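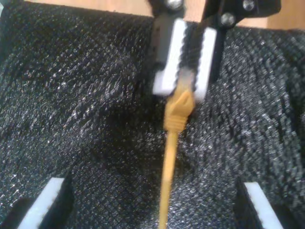

Garra Draketti 215 - demonstração em bancada

Garra paralela de dois dedos para manipulação de cabos e conectores. Os dedos são brancos, com faces internas serrilhadas, e o suporte preto é fixado por parafusos. Na bancada de demonstração, a peça de trabalho é um cabo de rede amarelo com conector tipo RJ45, preso pela extremidade do conector e com o cabo suspenso na vertical.

Dia aberto Watard
Data: 23/6/24
Local: pavilhão Musska, bancada 23
Responsável técnico: Godfrey Sang
Programação da célula: Hatsue Kudo

Conteúdo da visita
Pega do conector, orientação do cabo e ajuste da força de aperto. Cada sessão admite perguntas no final - os parâmetros podem ser alterados a pedido, dentro dos limites do controlador.

Dados para encomenda
Referência: 215-C
Curso total dos dedos: 23 mm
Força máxima de aperto: 100 N
Preço: 2.790 € (sem IVA)
Dedos de substituição: vendidos aos pares

O suporte de montagem está incluído. O controlador Pirzada é fornecido em separado. Para ensaios com cabos do cliente, enviar amostras a Godfrey Sang antes da visita, com indicação do tipo de conector.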